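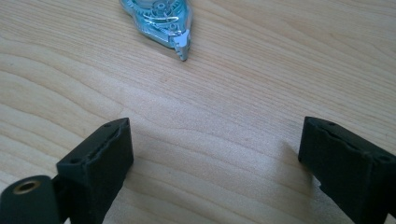
Deng asks whether Ititer needs a fixed camera over the bench. It does not. The tracker runs on the gripper's own view and takes a head or overhead view as a second input where one is fitted.

Ititer is trajectory software for hand-held gripper recordings. It aligns the streams, recovers tool pose and jaw opening, and writes one timed file per take for policy training or replay. Part no. 972 is the single-seat licence, 647 the site licence.

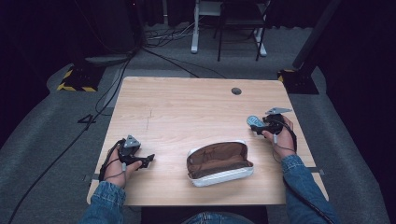

Two-handed work at the table, one marker plate per gripper.

Each side is solved on its own, then joined on a shared clock. Default output is 30 samples a second. Where a plate is hidden, the solver falls back on surface features – wood grain is usually enough, plain white laminate often is not.

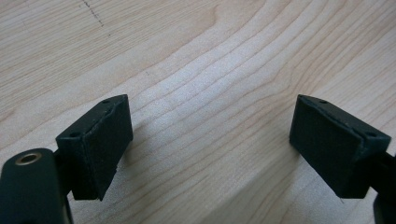 Jaw opening is read from the finger edges, so no encoder is required. Recalibrate after changing pads. The routine takes around 53 seconds and stores a profile for each tool.

Object masks are made by a separate module and can be switched off. Clear plastic is the usual trouble, as inner parts may be split off as objects of their own. With a blue correction tape dispenser the spool shows through the shell, and the merge setting should be left on. Masks that touch the image border are kept and flagged as partial.

Runs on Linux. Supplied by Bultovside, support from the Ritcombe office.
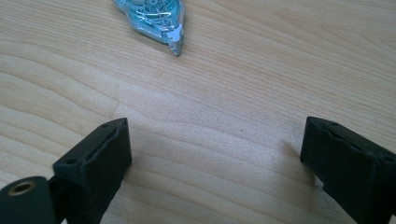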